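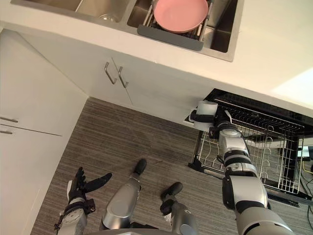 June 2024, Mevville kitchen, dishwasher loading, teleop

Started late, headset wouldn't pair with the Stisik box until I power cycled both. Twice. Note for next time: box first, then headset, then wait for the green light before touching anything.

Task as written on the sheet: white cup into the lower rack of the dishwasher, right hand only, left hand parked open and out of the way. Plate stays in the sink for now, that's a separate task and we haven't agreed how to grasp it yet. Rack is pulled out before recording starts. Don't record yourself pulling it out, the training script chokes on the long reach and we end up trimming by hand.

Running total before today 1185 demos across all the kitchen tasks. Target for the cup is 80 good ones. Good = no pause over two seconds, no regrasp, cup let go of between the tines and not on top of them.

First batch poor. My fault mostly. I was coming in too flat over the rack and the wrist ran out of travel before the cup was anywhere near the tines. Got better once I lifted the elbow early, before crossing the front of the rack. Feels wrong in the headset because you lose sight of half the rack behind the forearm, but the wrist view makes up for it if you trust it. Slow down for the last bit. Slower than that.

Lag was 179 ms when I checked, fine for reaching, not fine for letting go. You open the hand and nothing seems to happen so you open more, then it all happens at once. Changed the release to a fixed ramp on the Kamo glove, index and thumb together. Much calmer. Ramp values are in the config folder under todays date, not in the main file, please don't overwrite.
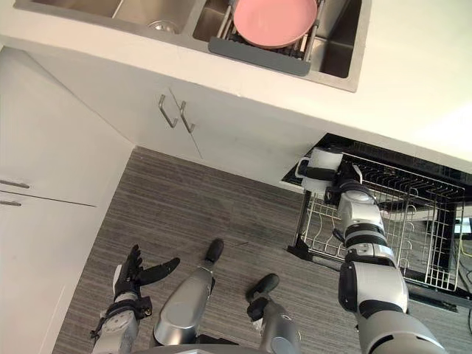 Comment from the Chisholm side, pasted in from the shared log: we tried the same ramp in September and dropped it, the policy learned to hover over the rack and wait. Might be worth varying the height you let go from, or at least varying how long you hold before opening. Otherwise it copies the waiting and not the placing.

Fair. Will mix it up, short hold / no hold / long hold, and label them in the notes column. Not convinced hovering was down to the ramp alone, they were also running the old camera offset. But cheap to do so do it.

Tried hand guiding as well, arm in soft mode, moving it by the wrist. Nice smooth paths, much nicer than mine by remote, but your own body gets into the head view and the fingers still have to be driven from the glove, so you need two people. Stopped after a few. Could be useful just for the approach, then splice? Ask about that before spending a day on it.

Episode 3509 in the log is junk, I left it recording while I went to find a screwdriver. Delete it or skip it, don't train on it.

Wrist stream: exposure left on auto and it pumps every time something dark comes close. Locked it by hand for the later runs. So early and late runs won't match, keep them in seperate folders until somebody has looked at whether it matters.

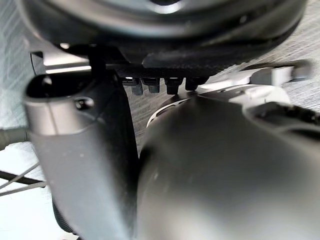
Wrist cam, dark housing close overhead, row of four black studs under the band.

Cable on the right arm wants a look. I could feel myself steering round it even when I didn't need to, and that ends up in the demos. Tie it back higher up, leave slack at the elbow.

To do:
glove calibration again, thumb drifts open
varied holds, as per Chisholm
move the start pose of the left hand a bit and see if the right side cares
write down the box / headset order on the actual box
back up tonights runs before anyone updates the Stisik firmware

Stopped short of the 80. Shoulders gone, and the last few were getting sloppy, marked those as maybe. Pick up from the cup again, same rack position, tape is still on the floor at Mevville so leave it there.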